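Moving from linebacker to defensive end, what should I work on?
Posted by Kieran Bainbridge, 20th July

I've played outside linebacker for Marnero for 3 seasons at amateur level. Two of our ends have left and the coach wants me on the line when we start back. I'm quick enough, but I've hardly ever played with a hand on the ground and I get stuck once a tackle gets hold of me. What should I be practising on my own before camp?
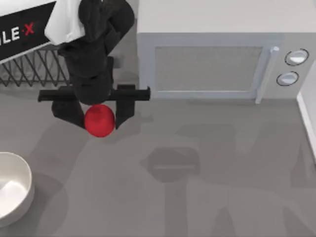

I weigh less than most ends in our league and don't want to put on a lot in a short time. I can train 5 evenings a week, mostly without a partner.

Sulastri Raju

Start with the stance. Feet just wider than your hips, inside foot back, and enough weight on the hand that you'd tip forward if someone took it away. Then do short starts of two or three steps. Film them from the side and check you aren't standing up on the first step, which is what most linebackers do.

After that, learn one move properly. I'd pick the chop and rip. You can practise the hands against a post with a bit of padding on it.
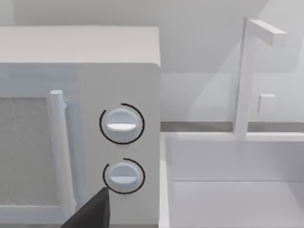
Against the run, your first job is to hold the outside. Don't duck inside to chase the ball because you think you can make the tackle. I did that for most of a season at Ernar and we gave up long runs round my side every week.

Leave your weight alone until you've had a few sessions in pads.

Melur Mangundap

Eat more and squat. You'll get pushed about otherwise.

Kálmán Medve

Agree with Sulastri on the stance. Also watch the ball and ignore the quarterback's voice. Get someone to move a ball on a stick for ten minutes at the end of training and go when it moves. I was offside all through April until we did this.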